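Consejos de taller: comparar pinzas para girar mandos de cocina

Sección: Automatización doméstica
Texto: Tamara Pasichnyk
Revisión de medidas: Meirion Lloyd

Los consejos siguientes salen de una comparación entre dos pinzas paralelas, la Grolham de dedos planos y la Tamutano de dedos con ranura en V, aplicadas a una sola tarea: girar un mando de cocina desde la posición de apagado hasta una posición intermedia y devolverlo. Primero se trabajó en simulación y después sobre un panel suelto atornillado al banco. El controlador fue el mismo en todos los casos, un Flendow con lazo de fuerza.

Antes de empezar

Mida el mando. Interesan el diámetro de la base, la altura libre y el grosor del resalte central, si lo tiene. Un resalte estrecho se agarra bien con dedos planos; un cilindro liso pide ranura en V o una goma blanda.

Anote también la separación entre mandos vecinos. Una pinza abierta ocupa más que el objeto que va a coger, y el error más común en las primeras pruebas es empujar el mando de al lado con el dorso del dedo.

Compruebe el sentido de giro y si el mando exige presión axial para desbloquearse. Los de gas suelen exigirla. Los de vitrocerámica, según el modelo.

Corte la corriente del aparato en las pruebas de banco. Para contar giros correctos basta con la posición angular del eje.

Colocación de la cámara

La cámara de muñeca da la mejor vista del mando durante la aproximación y la peor durante el contacto. Con la Grolham, el cuerpo de la pinza ocupa la parte baja de la imagen y tapa justo la zona en la que interesa ver los dedos. Hay dos remedios. Uno es subir el soporte y aceptar una vista más oblicua. El otro es guardar la pose del mando en el último fotograma limpio y cerrar a ciegas. Usamos el segundo, con buen resultado siempre que el panel no se mueva.

No enderece la imagen por comodidad. Si la muñeca llega inclinada, el panel sale en diagonal, y así debe entrar en el estimador de pose. Girar la imagen antes de procesarla introduce un remuestreo innecesario y, en nuestro caso, empeoró la detección de los símbolos pequeños del panel.

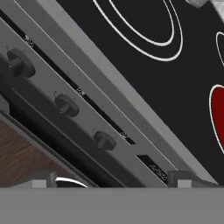

El vidrio negro plantea otro problema. En simulación sale uniforme y casi sin reflejos, de modo que cualquier segmentador lo separa del embellecedor gris sin esfuerzo. En el banco, con una lámpara de techo, el mismo segmentador parte el vidrio en varios trozos. Añada reflejos al simulador antes de dar por bueno un umbral, o coloque una pantalla difusora en el taller. Lo segundo es más barato.

Los aros blancos de las zonas de cocción sirven de referencia para calcular la inclinación: un círculo visto de lado da una elipse, y de la relación entre sus ejes sale el ángulo. Conviene usar un aro que se vea casi entero. Con un arco corto el ajuste es inestable.

El color rojo de una zona activa no debe emplearse como única señal de encendido. En el modelo simulado es un relleno plano y fácil de umbralizar. En una placa real cambia con la exposición de la cámara y se apaga a intervalos con el termostato. Lea además la posición del mando.

Aproximación

Alinee el eje de la muñeca con el eje del mando antes de avanzar. Una desviación pequeña en la entrada se convierte en fuerza lateral durante el giro — y la fuerza lateral es lo que hace resbalar los dedos.

Deje un punto de espera a 50 mm del panel. Desde ahí el avance debe ser recto, lento y con el lazo de fuerza activo. Ieuan Morgan, que montó el banco, prefería un punto más cercano para ahorrar tiempo de ciclo; después de doblar una punta lo dejó como estaba.

Abra los dedos solo lo necesario. Con apertura completa, la Tamutano toca el mando contiguo antes de llegar al suyo.

Agarre y giro

Con dedos planos, oriente las caras paralelas al resalte. Con ranura en V, la orientación inicial importa menos, pero hay que entrar más hondo y queda poco margen hasta el panel.

Gire la muñeca, no el brazo. Si la articulación llega a su límite a mitad del recorrido, suelte, retroceda, recoloque y vuelva a agarrar. El reagarre añade 7 segundos por ciclo y evita la mayor parte de los fallos de final de carrera.

Limite el par en el controlador. El valor de fábrica del Flendow es demasiado generoso para un mando de plástico. Bájelo hasta que el giro falle, suba un escalón y quédese ahí.

Al soltar, abra primero y espere a que la lectura de fuerza vuelva a cero. Retirarse con un dedo todavía apoyado devuelve el mando unos grados, lo suficiente para contar como fallo.

Resultados

Se hicieron 1340 ciclos en simulación, repartidos entre ambas pinzas, y otros 300 en el banco. La Grolham fue mejor en los mandos con resalte, en simulación y en el banco. La Tamutano fue mejor en los cilíndricos y toleró más error de alineación, a cambio de más contactos con el mando vecino. La diferencia entre simulación y banco fue mayor en la Tamutano. La atribuimos al modelo de fricción de la goma, que no llegamos a ajustar.

Davina Matheson repitió una tanda con puntas Ung de silicona sobre la Grolham. Mejoran el agarre en mandos lisos y se desgastan pronto. Para un uso ocasional compensan; para ensayos largos hay que tener recambio a mano y anotar en el registro cuándo se cambian, porque una punta gastada falsea la comparación.

Mantenimiento

Limpie los dedos con alcohol isopropílico al comienzo de cada tanda. La grasa de cocina, incluso en un panel que parece limpio, reduce la fricción de forma apreciable.

Revise el cero del sensor de fuerza con la pinza vacía y en la misma orientación en la que va a trabajar. Si lo hace con la muñeca vertical y luego trabaja inclinado, el peso de la propia pinza entra en la lectura.

Guarde los registros con la versión del controlador en el nombre del archivo. Mirsad Kadrić tuvo que descartar una tanda entera por mezclar dos versiones con límites de par distintos.

Pendiente para octubre: mandos con pulsación previa y un soporte de cámara lateral.

Última modificación: jueves, 25 de mayo de 2023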